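PRESS RELEASE

For immediate release – April

Lekamine sets equipment budget for bin picking, opens call to suppliers

Lekamine has signed off its spending plan for automated bin picking at the Brondetow works and is asking suppliers to come forward. First orders to be placed once quotes are in. Three cells in the first round, more if the numbers hold up.

The plan covers arms, grippers, bins, fixings and guarding, plus training for the people who will run the cells. It was put together over 9 months by the buying team with the shop floor in the room, and replaces the older plan that priced the arm and left nearly everthing else to be found later.

"We got that wrong last time. Arm turned up, no money for the gripper spares, no money for bins," said Radomír Zelenák, head of equipment planning at Lekamine. "So this time the small stuff has its own line. Clamps, cables, trays, the lot." 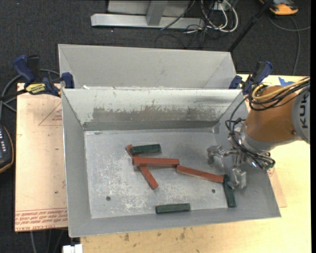
2 min read

Plain bars in a metal bin, some lying across each other, are the sort of job the first cells are being bought for. Suppliers will be asked to quote against parts like these and not against neat rows on a tray. Bins too – sloping sides matter, a gripper has to get down near the wall without fouling the rim.

What Lekamine wants in a quote:

Price of arm and controller, shown apart from the gripper.
Spare fingers for 300 shifts.
Bins and how they are fixed down. Clamps are fine for trials, bolted for the cells.
Cable routing along the arm, with a drawing.
Training for 40 operators, on site.
Delivery date you can stand behind.

Quotes that lump it all into one figure will be sent back.

Integration work goes to Van Wyk, who will also check quotes for fit with the existing line. Software for planning and stock comes from Bruritura under the current contract, no change there. Suppliers do not need to price either of these.

"Leasing is on the table as well as buying," said Štefánia Jelínek, finance lead for the project. "If a lease works out better over the life of the cell we'll take it. Please send both prices if you have them, it saves us asking."

Running costs will be reviewed after the first cell has been in use for one quarter. Later cells can be dropped or swapped for a different make at that point, and suppliers should price with that in mind. No exclusive deals.

Site visits to Brondetow can be booked through the Lekamine buying office. Mornings only, safety shoes needed. Visitors may bring there own sample grippers but let the office know before hand.

ENDS

Notes to editors

Lekamine makes and finishes metal parts at its Brondetow works. Van Wyk is the integration partner for the project. Interviews with Radomír Zelenák or Štefánia Jelínek on request from the Lekamine press desk.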